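The Blue-Grey Bin

My sister wouldn't let me see the room until the tabletop was clear, so I stood in the corridor at Pemstead with my coat on and my arms full of dusters. Two years of suppers had gone in and out of that kitchen, and now we were putting the lot away for winter, and I was as giddy as a child on the last day of term!

"Now," she called, and in I went.
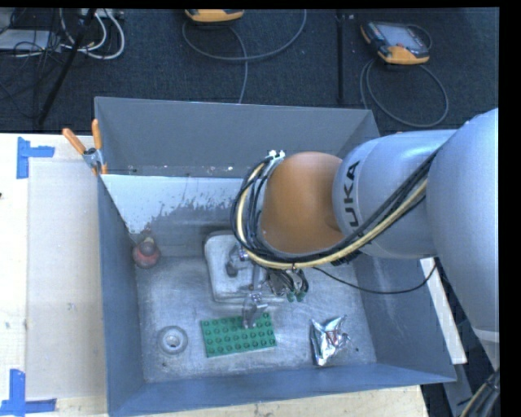

Pemstead, 3 September 2018

I wrote the place and date in the packing book first, as our mother always did, and then I had a proper look. What a bin! Big and open, blue-grey, its metal floor scratched and worn in patches. A tray was already in it, and a green plate, and I was so pleased to see that green again (we'd had it from the Stodura shop, the summer of the wasps) that I forgot to write anything down.

"Plates after trays," said my sister. "Put that."

I put that. I put the green of it too, and how well it looked against the scuffed grey.

There were 100 pages in the book and we had filled nine. Outside, the Bement bus went grinding up the hill, and she began humming the song we used to murder over the washing-up. I joined in on the low part, badly, and turned to a new page.

"We'll want it all out again by November," she said.

"Oh, I do hope so!" I said, and wrote that down as well.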